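Truques de limpeza da internet: os que guardei e os que deitei fora

Desconfio de qualquer dica que comece por «a minha avó fazia assim». A minha avó lavava o chão com petróleo e guardava os ovos em água de cal, e não me consta que alguém queira voltar a isso. Mesmo assim, ao longo dos últimos meses fui experimentando os truques que os leitores me mandam e os que aparecem por todo o lado. Fica o que me pareceu valer o trabalho.

Vinagre com bicarbonato

É o casal mais famoso da limpeza doméstica e continuo sem perceber porquê. Faz espuma, a espuma impressiona, e no fim sobra água com um sal dissolvido que limpa pouco mais do que água sozinha. Em separado são outra conversa: o vinagre tira calcário das torneiras (pano embebido, enrolado, uma hora de espera) e o bicarbonato esfrega bem um tacho queimado. Para o ralo entupido, nem um nem outro. Desmonta-se o sifão, com um balde por baixo, e tira-se o que lá está com a mão enluvada. É desagradável e resolve.

Atenção às bancadas de mármore e de calcário. O vinagre come-as, e a mancha baça que deixa só sai com polimento. O mesmo vale para o sumo de limão, que muita gente julga mais meigo por cheirar bem.

Borra de café no frigorífico

Experimentei durante uma semana. O frigorífico ficou a cheirar a café velho e a cebola. A Golnar Zamani escreveu-me a jurar que é preciso secar a borra no forno antes, e fui secá-la. Ficou a cheirar a café torrado e a cebola. O que acabou com o cheiro foi deitar fora meia cebola esquecida atrás dos iogurtes e passar um pano com detergente nas prateleiras e na borracha da porta, onde se junta mais porcaria do que se imagina.

Panos e esponjas

A esponja no micro-ondas é um conselho antigo que me deixa de pé atrás. Seca, pode pegar fogo; com arame, nem pensar. Prefiro comprar das baratas e trocá-las depressa. Os panos de microfibra lavam-se sem amaciador, que lhes entope as fibras, e à parte das toalhas, que largam cotão. Comprei um conjunto da Rollard e outro sem marca, e ao fim de dois meses já não sabia qual era qual. Tirem daí as vossas conclusões quanto ao preço.

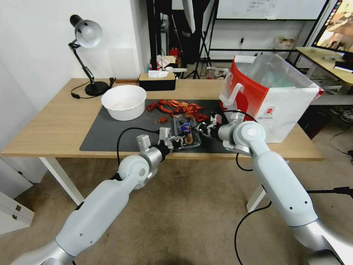 Já os sprays «para tudo» merecem um parágrafo azedo. O Tinov, que me recomendaram três vezes, cheira a eucalipto e deixa os vidros às riscas. Para vidros continuo a usar água morna com uma gota de detergente da loiça – uma gota mesmo, não um esguicho – e um rodo pequeno, limpando a borracha a cada passagem. Com sol a bater na janela não vale a pena começar, porque seca antes de se chegar a meio.

Arroz para desentupir saleiros

Funciona, com reservas. Uma dúzia de grãos crus no saleiro ajuda a partir os torrões quando se agita, mas duvido muito da fama de absorver a humidade toda. Numa cozinha em que se cozem panelões de massa com a janela fechada, o sal empedra com arroz ou sem ele. Guardá-lo longe do fogão faz mais diferença.

Etiquetar tudo

Aqui dou o braço a torcer. Durante anos achei ridículo escrever «farinha» num frasco de farinha, até fazer um molho branco com açúcar em pó. Agora uso fita de pintor e caneta de feltro. Escrevo o nome e o mês em que abri o pacote, e quando encontro um «August» sei que foi a Ifigeneia Antoniadis a arrumar a despensa na visita do verão. Não compro as etiquetas bonitas da Alipour, que descolam na máquina de lavar e deixam cola. A cola, aliás, sai com óleo alimentar: esfrega-se, espera-se, passa-se água quente com detergente. No plástico fosco pode ficar uma sombra.

Facas e tábuas

Afiar a faca no fundo de uma caneca de cerâmica dá para desenrascar num piquenique, desde que o anel de baixo não seja vidrado. Em casa, uma pedra de água de 47 euros assusta na compra e dura muitos anos. Quanto às tábuas de madeira, sal grosso e meio limão melhoram o cheiro a alho mas não desinfetam coisa nenhuma. Lavem com água quente e detergente, enxaguem e ponham a secar na vertical. Se a tábua tem sulcos fundos, lixa ou lixo.

Há ainda quem me pergunte pelo óleo Trirnwood para madeiras de cozinha. Usei-o numa colher de pau e noutra usei óleo mineral da farmácia. A colher do óleo caro ficou mais escura, e é tudo o que consigo dizer a favor dele. Continuo a pôr óleo da farmácia nas tábuas quando as vejo baças, deixo de um dia para o outro e limpo o excesso com papel.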